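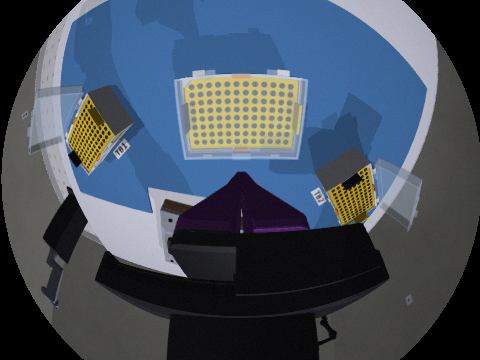 Wrist view from the Fivard simulator: central tip rack, with the TB1 and TB2 boxes open on either side.

Drumumness lab automation project
Progress report to the Plirnunar fund, period ending April
Software work package: perception, planning and test tooling

Where we are

The short version is that the simulator works, the planner mostly works, and I don't yet believe the numbers either of them gives us. We asked for money to show that one arm could handle tip boxes on a crowded bench without hand-taught positions. We have a system that does this in simulation. We have much less evidence that it does it anywhere else, and I would ask the fund not to read the results below as if we did.

Perception

The box detector now runs on the wrist view alone. It finds each box, estimates its rotation and reads the label when there is one. Boxes that sit at an angle to the arm, such as TB1 and TB2 in the view at the top, used to be the main source of errors. They no longer are, at least on rendered images.

Clear plastic is a different matter. An open lid is a thin transparent panel, and the detector tends to see whatever is behind it. We handle this by inferring the lid from the pose of the box: if the box is open, we assume a lid of the known size hinged on the known side. This is a guess presented as a measurement. It holds in Fivard because every lid there opens to the same angle. I have no reason to think a lid on a real bench will be so polite, and the first thing I want to do with bench time is find out.

Shadows caused trouble too. In one build the detector treated a hard shadow edge as the side of a box and the planner steered around it. We retrained with the light source moved at random between runs and the problem went away. Whether it went away for the right reason I can't say.

Planning

We replaced the old sampling planner with one that keeps the fingers clear of the lids and rims during approach. The headline figure is 96 successful approaches out of 100 on the standard layout. All 4 failures were the same failure: the arm body, well behind the fingers, came too close to an open lid while the wrist was turning. The collision model for the lids is slightly smaller than the lids themselves, so some of the passes may have been lucky. I want to fix the model and rerun before anyone quotes that figure outside this report.

The larger batch is less flattering. Over 1000 runs with box positions shuffled, the planner gave up without producing a path more often than we expected, usually when both lids opened toward the same part of the bench. Giving up is the safe behavior and I would keep it. But our scoring script left those runs out of the total, so the rate we showed at the last review was too high. The script is corrected and the earlier chart should be ignored.

Tooling

Every change now goes through Jenkins, which builds the stack, runs a short set of scenes and saves the wrist view at the moment of closest approach. The saved views have been more useful than the pass rates. We found the lid problem by looking at them, after the tests had been green for 2 weeks.

The nightly run is slow and sometimes stalls when the renderer doesn't start. We restart it by hand. I would like to fix this properly, though it keeps losing out to work that looks better in a report.

What we did not do

We did not start the grasp force work. It depends on contact behavior that the simulator handles poorly, and tuning against it would have given us settings we'd throw away. We also did not try the vendor's all-in-one planning package. The demo was smooth, but it used closed boxes on a clear bench – the one case we had already solved.

Next period

Correct the lid collision model and repeat both batches.
Measure real lid angles and feed the spread back into Fivard.
Run the detector on recorded bench images, with no retraining, and report the result whatever it is.
Move the nightly run to a machine that can keep the renderer alive.

Spending is on plan and we are not asking for more. I would ask for one change of terms: the next milestone is currently a simulated success rate, and I would prefer it to be the bench image test, even though we may well miss it.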